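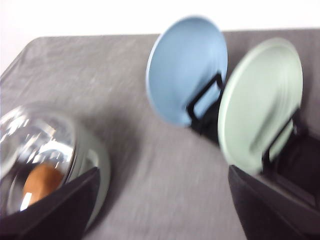 Woran erkennt man, dass ein Roboterarbeitsplatz im Haushaltsumfeld gut eingerichtet ist?

»Daran, dass jemand, der ihn noch nie gesehen hat, nach zwei Minuten weiß, wo er stehen darf und wo er anhalten kann.« So beantwortet die Leiterin der Arbeitsgruppe Prüfplätze bei Golthorpe die Frage, die ihr am häufigsten gestellt wird. Ihre Gruppe hat im Juli die überarbeitete Hausregel für Greifversuche mit Alltagsgegenständen herausgegeben. Das Papier heißt intern Lestlow, umfasst 13 Abschnitte und ersetzt eine Sammlung von Merkblättern, die über die Jahre auf 77 Seiten angewachsen war.

Gelesen habe die kaum noch jemand, sagt sie. »Wer etwas suchte, hat den Kollegen am Nebentisch gefragt. Dann galt eben, was der Kollege meinte.« Die neue Fassung beginnt deshalb mit dem Aufbau des Tisches. Der Anhang mit den Formularen kommt zum Schluss, die Begriffe stehen dort, wo sie zum ersten Mal gebraucht werden.

Am meisten gestritten wurde über den Abschnitt zur Anwesenheit von Personen. Ein Teil der Gruppe wollte den Arm grundsätzlich sperren, sobald sich jemand in Reichweite aufhält. »Das klingt sauber, aber dann wird die Sperre überbrückt, weil man alle paar Minuten etwas umstellen muss. Eine überbrückte Sperre ist schlechter als eine langsame Bewegung.« Festgelegt wurde schließlich eine reduzierte Geschwindigkeit mit Zustimmtaster in der Hand einer zweiten Person. Wer umstellt, sagt es laut an, und der Arm bleibt stehen, bis die zweite Person ihn wieder freigibt.

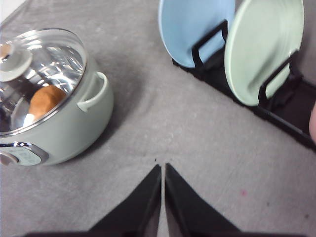

Der Abschnitt über den Arbeitsbereich ist der kürzeste des Papiers. Er verlangt eine freie Zone, in der die Finger ohne Gegenstand geöffnet und geschlossen werden können, und er verlangt, dass Hände beim Umstellen von außen kommen. Die Leiterin erklärt das an einem gedeckten Tisch: links der Kochtopf mit Glasdeckel, rechts das schwarze Gestell mit dem blauen und dem grünen Teller, dazwischen nur Tuch. »Die Finger zeigen in die Lücke, und die Hand ist ganz am Rand, neben dem grünen Teller. So herum möchte ich es haben. Niemand soll über den Greifer hinweg zum Topf langen.« Auch der seitliche Griff des Topfes gehört für sie in die Betrachtung. Er ragt zur freien Fläche hin und muss beim Festlegen der Abstände mitgerechnet werden, der Topfkörper allein reicht als Maß nicht aus.

Für elektrische Geräte gilt eine eigene Regel. Sie werden in der Einrichtphase ohne Netzanschluss betrieben, und das Kabel wird vom Tisch genommen. Erst wenn der Ablauf freigegeben ist, darf das Gerät angeschlossen werden. Bei Plodska, wo der Entwurf ein Vierteljahr lang erprobt wurde, hielt man das zunächst für übertrieben. »Die haben uns geschrieben, ein kalter Topf sei kein Problem. Stimmt. Ein Kabel quer über dem Tisch ist trotzdem eins.« Der Satz steht jetzt so in den Erläuterungen.

Offen ist noch die Dokumentation. Shabalala, der zweite Erprobungspartner, wünscht sich ein Protokoll je Durchlauf. Golthorpe hält eines je Aufbau für ausreichend, solange jede Änderung nachgetragen wird. »Bei 100 Durchläufen am Tag füllt das keiner ehrlich aus«, sagt die Leiterin. Einen Kompromiss gibt es bisher nur für Störungen – sie werden einzeln erfasst, mit Uhrzeit und Stellung des Arms. Über den Rest soll nach der nächsten Erprobung gesprochen werden.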